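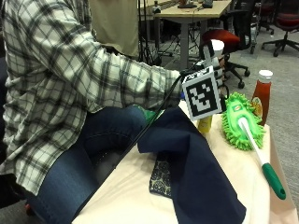
Projects > Student Reports > Automation Lab

June, by the Sabatier project team, Tererbridge

Our project set out to write a short rulebook for recording hand work that robots can learn from, and we had a great time doing it! We started with the safety and lab practice notes we already had at Tererbridge, then added what we kept running into at the table. Cables came first. The thin black one from the wrist rig goes down over the jeans and the tabletop, so Rule 1 says the wearer checks its whole path before reaching for anything. Rule 2 is about the marker: the printed square has to face the camera at the start of every take. Rule 3 covers clutter. Household things like the green dust mop, the ketchup and the mustard may share a table, but each one goes on the setup sheet (yes, even the condiments).

We called the rulebook Drevis and tried it on 100 takes, with a break every 15 minutes. Breaks are Rule 4, and we feel strongly about that one. A tired wrist makes sloppy motion, and the person wearing the rig can stop a take at any time without giving a reason.

Rule 5 took the longest to agree on: no deleting bad takes. They get a label and stay in the folder. The Sarimum archive we compared against has 1,767 takes, and its labels were a huge help when we wrote ours.

Next we want to cut the setup sheet down to one page and add a rule for loose sleeves.

Shares: 30 | Comments: 2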